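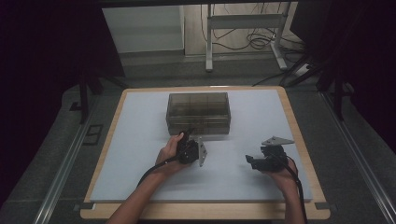 Fenna Vermeulen wrote back after the last report that the interviews were going well but the transcripts were falling behind, and she asked that this one deal with the transcripts first.

**Skaline Oral History Project – progress report, 24 Nov 2021**

**Transcripts**

We have recorded 31 interviews with former employees of the Vandenberghe mill. Of these, 20 are fully transcribed and checked. The rest are either in draft or waiting for a first pass. The main delay is the weaving room interviews, where people use shop words that our typists had not heard before. Sơn Bạch has put together a word list from the finished transcripts and it is now sent out with each new recording. Drafts done with the list need fewer corrections.

Two speakers asked for changes after reading their transcripts. One wanted a former foreman's name taken out. We did that in the public version and kept the full version closed, as the consent form allows. The other wanted to add a paragraph on the 1974 strike, so Gijs Meijer is going back to record it properly.

**Recording**

Seven interviews were done in October, mostly in people's kitchens. Sound quality is good except for one, where a refrigerator runs through the second half. We can understand every word but would not use it in the listening station.

We are still short on the night shift and the dye house. Michalis Gkikas has a list of names from the old bowling league and is working through it by phone. Several numbers are out of service.

**Storage and copies**

Each recording is kept as two copies, one at our office and one at the Mikodton branch library. The file names used in the spring did not match the interview log – this has been fixed, and the log is now the only place where numbers are given out.
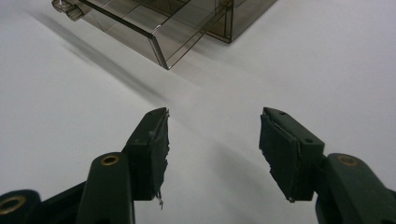

*Tinted see-through box on a white tabletop.*

**Listening station**

The library has agreed to a spot near the local history shelves. Tetora quoted for the headphones and the stand, and the quote is within the budget line. We have not ordered yet, as the library wants to see the height of the stand first so that it works for wheelchair users.

**Money**

Spending is under plan for transcription and slightly over for travel. Lieven Bakker would like to move the unspent part of the printing line to transcription. This would not change the total. We need your written approval for the move before the end of the quarter.

**Next period**

- Finish the weaving room transcripts
- Record at least two people from the dye house
- Choose clips for the listening station and send them to the speakers for approval
- Place the order with Tetora once the library signs off

The updated interview log and budget sheet are sent separately.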